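Group Riding, Session 2: Eating and Pacing on Long Days
Notes by Glenys Mapplebeck

Welcome back! Last time we covered hand signals and holding a wheel. Now for my favorite part of distance cycling: making your energy last.

Our practice route is the Warnitora loop, 124 km with one proper climb at Flaseck. Start slower than you want to. If you can't chat with the rider beside you in the first hour, ease off!

Eat early and keep eating. Small bites every half hour work far better than one giant lunch (I learned this the hard way in March, on the side of the road). Try your ride food at home first. Plain, familiar things are great.

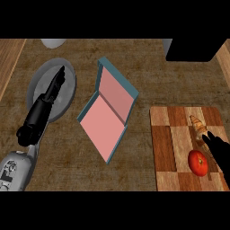
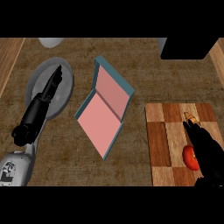

Croissant and tomato on a checkered board, first picture.

On the climb, shift down before you need to and let the group stretch out. We regroup at the top, always. Rainer Bauerfeind rides sweep, so please don't drop behind him.

For next session: write down what you ate on your longest ride, and when. Bring a spare tube too, we're doing flats!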